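How to cover a work table with brown paper and mark a grid on it

Posted in: Workshop basics, Paper and cardboard
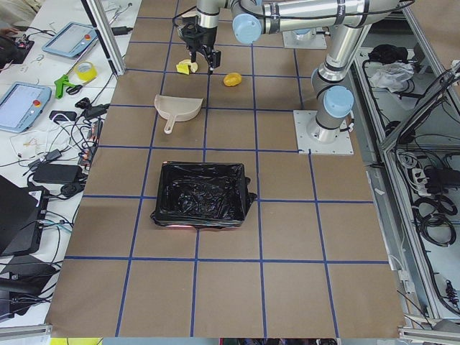
I started to cover my table with paper when I was repairing small clocks, and later I continued with ceramics, picture frames and many other things. A paper cover is cheap, it keeps glue and paint off the wood, and you can write on it. The grid came later. It helps to keep the pieces of one job in order, and it gives you straight lines for cutting and gluing without looking for the ruler every time.

The method is simple, but I have seen many tables where the paper became full of waves on the first evening, or where the tape lines were so crooked that they were worse than no lines. I made these mistakes too. I will explain how I do it today.

What you need

- A roll of brown wrapping paper, the heavy kind. Thin paper for postal packages tears under the elbow.
- Painter's tape in a color that you see easily on brown. I buy the narrow one.
- A long metal ruler or a straight piece of wood.
- A carpenter's square, or any large book with good corners.
- A pencil, not too soft.
- A sharp knife and scissors.
- A soft dry cloth.

Do not take the brown packing tape that is used for boxes. It holds very well, and this is exactly the problem when you want to change the paper. It also pulls the varnish. Masking tape in the pale yellow color works for some weeks, then it becomes dry and leaves small pieces on the table.

Choose the paper before you choose the grid

The paper is sold in rolls of different widths. Mine is 18 inches wide, because it was the only one at Tellano, the hardware shop near my street, and I have to put several strips side by side. If you find a roll as wide as your table, buy it, even if it costs more. Every joint between two strips is a place where a needle or a drop of glue can go under.

Unroll the paper the evening before and let it lie flat with something heavy on the corners. Paper that has been rolled for a long time wants to go back to its shape, and it will lift the tape at the ends during the night. Put the side that was outside of the roll facing up. Then the ends bend down to the table, and this is the direction you want.

Covering the table

1. Clean the table and let it dry fully. One grain of old glue under the paper is enough to make a hole when you press with a knife.

2. Cut the paper longer than the table, with one hand of extra length at each end. If you are covering a table that stands against a wall, you can leave the extra only on your side.

3. Fix one short end first. Fold the paper over the edge and tape it below the table, not on top. Tape on top of the edge will be rubbed off by your sleeves.

4. Go to the other end and pull the paper gently. Ask another person to push the waves away with the cloth, from the middle to the sides. Maxence Pruvost, with whom I shared a workshop for some time, always pulled with all his force, and the paper was beautiful for one day and then it opened at the corner. Pull until the paper is flat and stop there.

5. Tape the second end, then the long sides. Start in the middle of each side and go to the corners.

6. If you use several strips, let each one cover the edge of the one before by the width of two fingers. Close the joint with a long piece of tape. Later, try to place a line of the grid on this same joint. You save tape and the joint disappears.

If the table has things fixed on it, for example a vise, a lamp or a metal plate with screws, do not make the hole in the paper before laying it. Lay the paper up to the object, cut one straight line from the nearest edge of the paper, and open the two sides around it like a shirt collar. Then cut away small parts until it sits well. Close the cut with tape.

Choosing the size of the squares

Think about the largest piece that must stay inside one square. For clocks I was happy with squares of 4 inches. For tiles it was too small and I went to 5. Bigger squares are quicker to make, and you use less tape. Very small squares look professional but they make the table bumpy, and a bumpy table is not good for writing or for cutting.

Measure the table and divide. Usually the number does not come out clean. Please do not change the size of the squares to fill the table exactly. Keep the round size and leave a free border on all sides. The border is useful for the cup, the pencil and the phone.

Marking and taping the lines

1. Find the middle of the table in both directions and draw two light pencil lines which cross there. All other lines are measured from these two. If you begin from the edge of the table, you trust that the edge is straight, and on old tables this is rarely true.

2. Check the crossing with the carpenter's square. Spend time here. A small error at the center becomes large at the corner.

3. Make small pencil marks along both ends of the table at the distance you have chosen. Hold the ruler still and make all the marks at once. If you move the ruler for each mark, the errors add up.

4. Tape the lines of one direction first. Fix the beginning of the tape on the first mark, unroll the full length in the air, hold it tight above the second mark, and lower it slowly. Do not unroll it little by little on the paper. This is the advice I would keep if I could keep only one from this page.

5. Decide if the pencil mark will be at the left edge of the tape or under the middle of it, and do the same for every line. I put the mark at the left edge, so I can still see it.

6. Tape the lines of the other direction. Press every crossing with the back of a spoon.

7. Cut the ends with the knife, or fold them below the table with the paper.

When one line is wrong, take it off immediately. After one hour it may take the skin of the paper with it. Pull the tape back flat over itself, slowly.

Numbers and letters

I write letters along one long side and numbers along one short side, as on a map. Then in my notebook I can write "screws from the back plate, C2" and find them the next day. Write on the paper in the border and not on the tape, as the ink of many pens does not stay on it.

For work that other people join, I also write a name in the corner of the square. I did this for an afternoon of mosaic at Çınar, a small cultural café where I help in July, and there was much less searching for lost pieces. Raphaël Collet had the idea to leave one row without names for everything which does not belong to anybody. At the end of the day this row was the fullest.

How long it lasts

With dry work, my cover stays good for a season. With glue and paint, much less. You do not need to change everything. Cut out the dirty square along the inner edge of the tape, put a new piece of paper below the hole, and tape the four sides again with new tape over the old. I have one table which is half repairs and it is still flat enough.

Press lightly when you cut out a square, or you will mark the wood. A thin piece of cardboard pushed under the paper protects it.

Water is the true enemy. Wipe it quickly with the dry cloth, do not rub, and leave the place free until it has dried. It will always stay a little wavy. If you work often with water, use an oilcloth and make the grid on this. The tape holds less well there, so clean the oilcloth with a little alcohol before you start.

Questions I received

Can I draw the lines with a marker and forget the tape?
Yes, and it is faster. But a marker line is less visible under dust, and you cannot correct it. For a table that will be used only one afternoon I also take the marker.

My paper has a shiny side and a dull side. Which one is up?
Dull side up. The pencil writes better and small parts slide less.

The tape lifts at the ends every morning.
Either the paper was not clean from dust, or the room becomes damp in the night. Fold the ends below the table and it should stop.

Is it possible to use newspaper below, to make it softer?
I tried with Brulora felt paper and also with newspaper. Newspaper moves and makes waves. The felt was pleasant for clock work, but bad for cutting. I now put nothing.

Last change to this page: 16/08/2020. I corrected the part about the joints.

Tags: work table, brown paper, painter's tape, grid, small repairs

Get the Skillar letter with new guides. You can unsubscribe with one click, and we do not share your address.

© Skillar | Contact | Terms of use | Page 2411 | Back to top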